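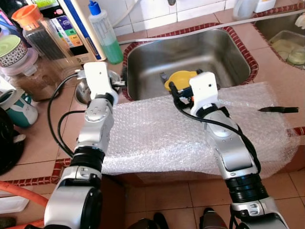
Student projects > Everyday Spaces > Shared kitchens

The Counter With Two Sinks: a term in the kitchen at Tendisthorpe

Project report by Verena Mayrhofer and Mikkel Kjærgaard
Supervisor: Sólveig Fogh

1. How we came to choose a kitchen

When our supervisor asked each pair to pick a room that people share and to spend a term getting to know it properly, most of our year went straight for libraries and bicycle sheds. We very nearly did the same (Mikkel had already drawn half a bicycle shed!) but we kept coming back to the kitchen on the ground floor at Tendisthorpe, where we had both eaten more toast than we would like to admit. It serves 32 residents, and every one of them seems to have an opinion about where the washing-up liquid ought to live.

Our question was a simple one. How does the shape of a tiled counter, with its sinks set into it, change the way people put things down, wash things and leave things behind? We wanted to answer it with conversations, a notebook and a tape measure, and we are glad to say all three survived.

2. What we did

We asked the residents to keep a small diary for two weeks in October, writing down what they used the sink area for and what annoyed them. We got 36 diaries back, more than there are residents, as a few people cheerfully filled in a second one when they ran out of pages. Added together they gave us 2,414 entries, and typing them up took far longer than we had planned for. We also sat down with seven residents for a longer chat over tea.

We sorted the entries under washing, preparing, storing and "just passing through". That last heading was Mikkel's idea and it turned out to be the most useful of the lot, for it caught all the things that rest on a counter on their way to somewhere else.

3. The counter as a parking place

Both of us had expected to write mainly about washing up. The diaries pulled us in another direction. People told us over and over that the front edge is where they set down anything big, awkward or newly arrived, because it is the first flat surface you meet on coming through the door. Sarmīte Vaher, who has lived in the building longest, called it "the hallway table that happens to have a tap", and we liked that so much we nearly used it as our title.

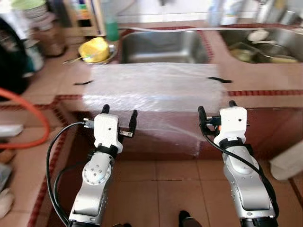
Fig. 2. Large plastic-wrapped box at the front edge of the counter, with the sink behind it.

A parcel of this size sits right between the person and the sink, and you can see from the way its front hangs down over the edge that the counter is not really deep enough for it. Anyone wanting to rinse a cup has to lean over or reach round. Several diaries mentioned doing this quite happily for a whole day before moving anything, and we must own up to having done it ourselves.

The small red tiles deserve a word too. They run in narrow strips along the front edge and around the sinks, against the larger beige ones, and we found that people use them as a kind of border without ever having agreed on it. "Keep it off the red" came up in three of our chats. Přemysl Brabec told us he lines his chopping board up with the strip each evening and feels slightly cross if somebody has nudged it.

4. Things that live at the back

The back of the counter, up against the white wall tiles, works quite differently. Lidded tubs get stacked there, and a mug often joins them, and so does the bottle of green liquid with the blue cap. Residents described this part as "settled". They could mostly say who had put a tub there, and hardly anyone moved a tub that was not their own, whereas things at the front were fair game.

5. What we would suggest

We would like to see a low shelf or trolley just inside the door for parcels, and we have passed a sketch to the house meeting. Verena would also like a hook for the funnel, which in her view has no business lying in the sink. Mikkel thinks the sink is a perfectly good place for a funnel, and we have agreed to record both opinions.

If we did it again we would hand out fewer diary pages and begin the typing much sooner. Our thanks go to Sólveig for reading two very long drafts, and to everyone at Tendisthorpe for the tea. The diary sheets are in the blue folder in the project room and may be borrowed by next year's group.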